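Chapter 4
Setting the Table: Portion, Habit and the Size of a Meal

After reading this chapter you should be able to explain why people disagree about what counts as a serving, describe how household routines shape appetite, and keep a meal diary without lying to it.

Ask a room of students how much they ate last night and you will get answers of great confidence and little use. "A normal amount" is the usual one. "Not much" comes second, often from someone who had seconds. The study of eating habits begins with this small embarrassment: people are poor witnesses to their own dinners.

Part of the trouble is vocabulary. A nutrition label speaks in grams, a cookbook in servings, and a grandmother in threats. The household itself tends to speak in plates. One plate is dinner, two plates is a good dinner, and whatever gets eaten standing at the counter at 11 p.m. belongs to no known system of measurement.
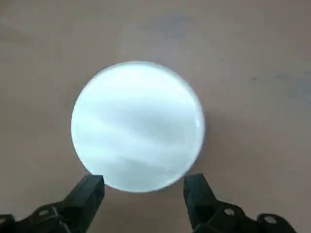 Nutritionists of an earlier generation hoped to fix this with the daily figure. Many package labels still refer to a diet of 2,000 calories, a number that suits an imaginary adult of steady habits who never attends weddings. It is a handy yardstick and we will use it throughout the chapter. You should keep in mind, though, that your own needs depend on your age, your size, your work and how much you move, and that the yardstick knows none of these things.

The Prurthorpe Diary

Much of this chapter draws on a meal diary kept by 70 households in the town of Prurthorpe. Each household wrote down what was served, who served it, and whether anything was left over. The organizer, Zoi Kalogeropoulos, asked for 3 weeks of entries beginning in November, which she later admitted was a poor choice of month for anyone hoping to record ordinary restraint.

The diaries were more revealing about manners than about food. In homes where one person dished up for everybody, leftovers were common and complaints were brief. In homes where the bowls went around the table, the last person served wrote the longest entries. Several households recorded arguments in the column marked "vegetables."
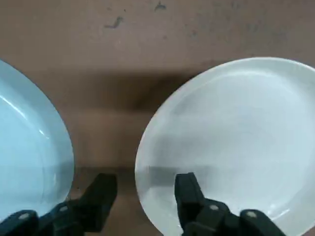 Malachy Brophy objected, in a letter we have kept on file, that the diary "treats supper as an event with edges," when in his house it began with cheese at five and had no agreed end. He added that he had filled in the form faithfully and did not recognize himself in it.

His complaint is a serious one, and we return to it in Section 4.3. A method that records meals will miss whatever its subjects decline to call a meal. Before reading on, write down everything you have eaten since you woke up, including the things you have already decided don't count. Keep the list. You will need it for the exercise on page 2 of the workbook, where you will be asked to swap with a neighbor.

4.1 What Is a Serving?

A serving is an amount chosen so that foods can be compared. A portion is the amount somebody puts in front of you. The two words are used as if they meant the same thing, chiefly by people holding a large spoon.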